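Notebook: Trimport, moving the log reader off the old shell scripts

May 23, 2021
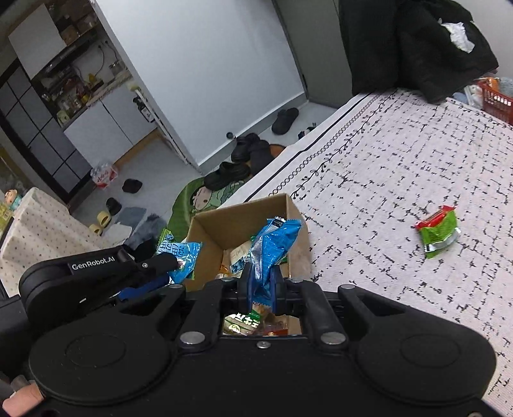

Blue packet held upright in the fingers, more packets in the box.

Picking up from the last entry. The shell scripts that pull the session logs into Trimport have grown to the point where I can't tell what calls what. Today was meant for replacing the first two (fetch and split) with one small command line program. Fetch is done. Split is half done. Notes are in the order things happened, so the conclusion about quoting is further down than it should be.

Starting state

The old fetch script is a loop over a list of hosts, with scp inside and a sleep. It writes everything into one folder and names files by the time of the copy. Two copies in the same second overwrite each other. We knew about that in December and added the sleep, and then the sleep became the slowest part of the whole job.

The split script reads each file, looks for the line that starts with "== session" and cuts there. It uses awk, and the awk line has been edited so many times that it has three different ways of quoting the same variable. Works on my machine with gawk. On Gorner (the build box) awk is mawk and one of the patterns never matches, with no error. The output folder is just empty and the exit code is 0.

New fetch

Wrote it in Python, standard library only. Gorner still has 3.6, so no dataclass shortcuts and no walrus. Config lives in ~/.trimport/hosts.ini. First version took the host list as arguments, but I was retyping the same line all morning and moved it to a file.

Usage now:

trimport fetch
trimport fetch --host gorner
trimport fetch --dry-run

The dry run prints the source and the target path for each file and stops. File names are host plus the original name plus the first 6 characters of the hash. Fetching the same file twice gives the same name and the second copy is skipped.

Tried it against 200 files from Olluteo. All came across. Ran it again straight after and it skipped all of them, as it should. The second run still takes longer than I'd like, most of it spent opening a new ssh connection per file. Turned on ControlMaster in the ssh config:

Host gorner olluteo
 ControlMaster auto
 ControlPath ~/.ssh/cm-%r@%h:%p
 ControlPersist 10m

Much better. The catch is that if the laptop sleeps while the master connection is open, the socket file stays behind and the next fetch hangs. Removing the socket by hand fixes it. Added ServerAliveInterval 15 as well and haven't seen the hang since, but I've only closed the lid twice so that proves little.

Open point: should trimport set these options itself with -o, or do we leave them in each person's ssh config? I lean toward leaving them. People have their own setups and I don't want to debug somebody's jump host through our tool.

Split

Kept the rule the same: a session begins at "== session" and runs to the next one or to the end of the file. First version read the whole file into memory. Fine for normal logs. One of the Olluteo logs is over 400 MB, and the laptop started swapping. Rewrote it to go line by line and write as it reads. Memory stays flat now.

Found while testing:

Some files have Windows line endings. The old script left the carriage return on the session name, so we have folders with an invisible character at the end of the name. Explains why tab completion has been acting up in there. The new one strips it. Old folders still need to be renamed, see the list at the end.

Some files have text before the first session line. The old script threw that away. I now write it to a file called head.txt. Not sure anyone wants it, but it has the version string in it on a few of the older logs and I would have liked to have that last winter.

One file had a session line in the middle of a message, because the message was itself a paste of a log. The rule cuts there too. Left it alone. Could require a blank line before it, but older logs don't have the blank line.

Encoding. Most are UTF-8. A handful are Latin-2, and this is where the name Czerwiński comes in (it's the name of the old branch config and it is written into every header that config produced). Python stopped with a UnicodeDecodeError at the ń. Options were errors="replace", which puts a question mark box in the name, or trying UTF-8 first and falling back. Did the fallback:

try:
 text = raw.decode("utf-8")
except UnicodeDecodeError:
 text = raw.decode("iso8859-2")

It is done per line, which means a file with mixed encodings also gets through. There is at least one of those. I don't know how it was made.

Quoting

Spent too long on this. The wrapper on Gorner calls the tool through sh -c with the path inside double quotes, and the path comes from a variable that already has double quotes in it. With no spaces in the path, it all cancels out and works. With a space, the shell sees two arguments and trimport complains about an unknown option. I went looking for the bug in argparse first. Printing sys.argv at the top showed it in one go, should have started there.

Fix in the wrapper was to drop sh -c and call the program directly:

exec trimport split "$1"

The old form is still in the nightly job. I haven't touched that one, it runs as a different user and I don't have the password here.

Shell completion

Small thing but I wanted it. Wrote a short bash completion file for the subcommands and the host names (it reads the section names out of hosts.ini with grep). It goes in ~/.local/share/bash-completion/completions/trimport and gets picked up in a new terminal. For zsh I only turned on bashcompinit. It completes the subcommands but not the hosts. Will look when I have a zsh user next to me.

Exit codes

Settled on these, please don't add more without writing them down:

0 everything fetched or already present
1 bad config or bad arguments
2 at least one host could not be reached
3 a file was fetched but the hash did not match

The nightly job only looks at zero or not zero. A laptop that's switched off will turn the whole night red. Thought about a --allow-missing flag, did not write it yet.

Timing

Old fetch and split on the same set of 500 files: 14 min 20 s. New: 1 min 52 s. Most of the difference is the sleep and the connections, so this says very little about Python against shell. Both runs on the office network, nothing else going on. I ran the new one first and the old one second, which if anything should have helped the old one with the disk cache.

Compared the output folders with diff -r after stripping carriage returns. Same contents except head.txt, and except two sessions the old script had merged because the session line was the last line in the file with no newline after it. Checked both by hand, the new output is right.

Left to do

Rename the old folders with the trailing carriage return. Do it with a dry run first, there may be pairs where both names exist.

Nightly job on Gorner: swap the wrapper, needs the other account.

--allow-missing, or some other answer to hosts that are off.

Tests. There are four, all for split. Fetch has none. The hash check at least should have one, with a file cut short on purpose.

README still describes the scripts. I put a line at the top saying it is out of date.

Move the third script (the one that builds the index). Haven't opened it since December and it has a hard-coded home directory in it.

Code is on the branch fetch-split, not merged. If you try it, delete ~/.trimport/cache first, the layout changed this afternoon and it does not check for the old one.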